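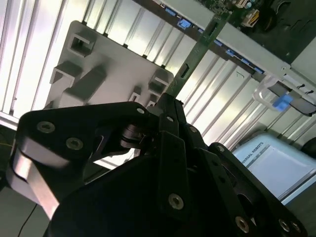 The Slow Work of Keeping a Phone Current

When a phone maker releases a new version of its operating system, the owners of last year's model tend to ask one question: when? The reply usually comes as a quarter or a season. Behind it sits a chain of hand-offs that has changed little since smartphones became common, and most of the delay comes from the middle of that chain.

Consider the Zelar 4, a midrange handset sold through carriers and at retail by Vamard. Its last major update reached unlocked units in April. Owners of the carrier version received the same build nine weeks later. The two phones share a processor, a modem and a camera module. The software differs in a few places, and each difference has its own test plan.

The first stage belongs to the chip supplier. A new operating system release expects certain behavior from the drivers that run the modem, graphics and power management. The supplier takes the public source code, adapts its drivers, and ships a support package to its customers. Until that package exists, a phone maker can do design work on menus and settings but cannot produce a build that makes calls reliably. Suppliers support their high-end chips first, and a chip three years old may never get a package at all.

The second stage is the phone maker's own. Vamard merges the support package with its launcher, its camera software and its keyboard, then starts internal testing. Yolotzin Cárdenas, who manages release engineering there, describes the camera as the usual problem.

"The image pipeline touches the driver, the memory manager and the app," she says. "If any one of those changes its timing, you get a shutter that lags by half a second. The log shows no error. You find it by taking 300 pictures in a row and looking at the intervals."

Her group keeps a fixed set of phones for this purpose, including units with worn batteries. An old cell sags in voltage under load, and a build that runs well on a fresh phone can restart on a two-year-old one when the flash fires. The Zelar 4's update was held for 20 days over a fault of this kind. The fix was a change to one threshold in the power table - a single line, followed by a full repeat of the test cycle.

Carrier approval is the third stage, and the one owners complain about most. A carrier checks that the phone registers on its network correctly, moves between bands without dropping a call, reaches emergency services, and handles voicemail and text messages as its own systems expect. Each submission takes a slot in a queue. If a build fails, the corrected version generally goes to the back of that queue.

Phone makers therefore bundle changes. A small fix for speaker volume will wait for the next security patch, which in turn may wait for a new modem file. From the owner's side this looks like neglect followed by an oversized download. From the maker's side it is one approval fee and one slot in place of four.

Some makers have tried to shorten the path. Ledesma, which sells rugged phones to delivery and warehouse firms, moved its dialer, camera and messaging software out of the system image and into separately updated apps. A fault in the camera app can now be fixed without touching the modem files, and the carrier does not need to see it. The company still submits full builds twice a year.

The cost of that approach is storage. The original copy of each app stays in the read-only system partition, and the updated copy sits beside it in user space. On a phone with 128 GB this hardly matters. On Ledesma's oldest supported model, the duplicates take up space its owners notice, and the company has had to trim its bundled apps to make room.

Rollout is the final stage. Few makers send an update to every phone at once. Vamard begins with a group of up to 2000 devices, watches crash reports for three days, then widens the release in steps until it reaches 100 percent. A rise in restarts or battery drain pauses the process. Owners who press the update button during a pause are told that their software is current, a message Cárdenas would like to see reworded.

Corporate buyers add another layer. Plondosis, a device management firm, lets its customers hold updates for a set period while they check their own apps. Most of them choose 30 days. A field technician's phone can thus be three months behind an identical retail unit, with every party in the chain having met its own schedule.

For a buyer, the practical points are limited. The unlocked version of a phone will usually be updated first. The age of the processor is a better guide to remaining support than the age of the phone, and a handset launched this year on an older chip may have one major update ahead of it. The published support period should also be read closely: some makers count from the launch date, others from the last date of sale, and on a model that stays in stores for two years the gap is considerable. Vamard counts from launch. The Zelar 4 has one more major release due, with security patches continuing for a year after that.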